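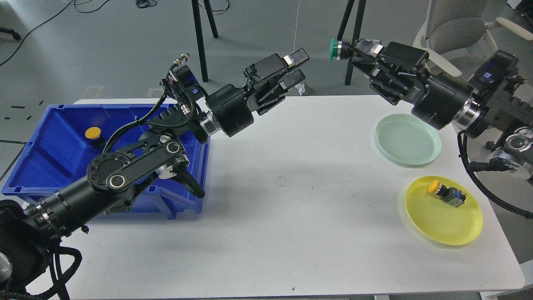

Estação Okance de dois braços, tarefa de separação de botões por cor.

Okance: estação de bancada para separar peças pequenas

A Okance é uma estação com dois braços para mesa, pensada para oficinas pequenas, laboratórios de ensino e também para quem quer estudar tarefas de casa. Cada braço termina numa garra paralela de dois dedos. A versão desta página está em venda desde setembro, com montagem feita pela Sarovo.

Muitos clientes perguntam se a máquina já pode fazer o trabalho de uma pessoa. A nossa resposta é: algumas partes, sim, e devagar. Separar botões por cor é uma tarefa boa para começar. A peça é rígida, tem forma redonda e a garra encontra sempre um lugar para segurar. O botão verde vai para o prato verde e o amarelo para o prato amarelo. As peças por separar ficam na caixa azul, à esquerda.

Na nossa última série fizemos 2.030 colocações, e 1.968 ficaram no prato certo sem ajuda. As outras precisaram da mão de um operador. Quase todas as falhas foram com peças encostadas ao canto da caixa, onde os dedos da garra tocam na parede antes de chegar ao botão. Estamos a estudar uma caixa mais baixa, mas ainda não temos data.

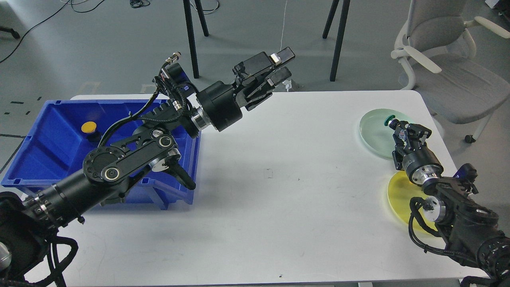
Garra direita com a peça por cima do prato verde; garra esquerda aberta.

O que a estação ainda não faz bem

Dobrar roupa: não recomendamos. O tecido muda de forma a cada toque e o resultado não é regular. Lavar louça: os braços não têm proteção contra água. Arrumar uma gaveta com objetos misturados: é possível com preparação, porém o tempo é longo e uma pessoa acaba primeiro. Para apertar parafusos existe um acessório da Huang, que vendemos em separado e que pede outra calibração.

Dados para a encomenda

Carga recomendada por garra: 300 gramas
Prazo de entrega: 14 dias úteis depois da confirmação
Mesa: não incluída; deve ser plana e estável
Pratos e caixa: incluídos no conjunto de treino
Formação: uma manhã, nas instalações da Latbridge ou à distância

Pedimos que o cliente nos envie algumas peças antes da compra. Fazemos um ensaio sem custo e dizemos com clareza se a tarefa serve ou não.

Comentários

oficina_norte: Usamos para separar tampas. De noite trabalha bem, de dia a minha colega é mais rápida.

rmt77: O acessório para parafusos funciona com o conjunto de treino ou é preciso a versão completa?

bancada3: A calibração do braço esquerdo demorou mais do que está no manual. Depois ficou estável.

Contacto: formulário de vendas Okance | © 2024 Okance | Voltar ao topo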